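How do you sort small boxes before a move?
Asked by Alton in Packing and Storage

I have a drawer and a closet shelf full of little cardboard boxes, the kind that small items come in. Some are full, some are half used and a few are empty. I move in March and would like to get them into one carton without opening every one again at the other end. Is it better to keep things in their own boxes or take them all out and use bags? The carton I have is 8 inches deep.

3 replies

Lenihan
Keep the boxes. Bags save room but then you lose the instructions and the expiration dates. Throw out the empties first. I had 2 grocery bags of nothing but empty boxes after my last move.

Furier
Bags. Boxes are mostly air. If you need the instructions, cut the panel off and put it in the bag with the item. A pack of 200 small zip bags will last you years. Also check with your movers, mine would not take anything liquid.
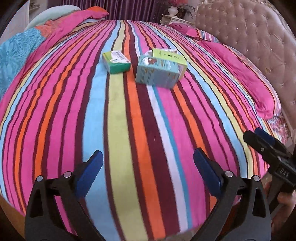 Grornusov

I use the bed for this. A table is usually too crowded, and on a bed you can spread everything out and see the printing on the tops. Do one small group at a time. A plain cover would be easier on the eyes than stripes, but use what you have.

Pick up each box and shake it. Empty ones go straight to recycling. If two boxes hold the same thing and neither is full, combine them and keep the box with the later date. Then turn everything so the labels face the same way -- this helps more than you would think when one box is behind another.

For the carton, stand the boxes on edge like books, with the name facing up. Flat boxes can go down the sides. Fill any gaps with socks. With 8 inches of depth you may get a second layer, but put a sheet of paper between the layers and write on it what is underneath.

I agree with Furier about liquids. Bag those even if you keep the box, and carry them yourself.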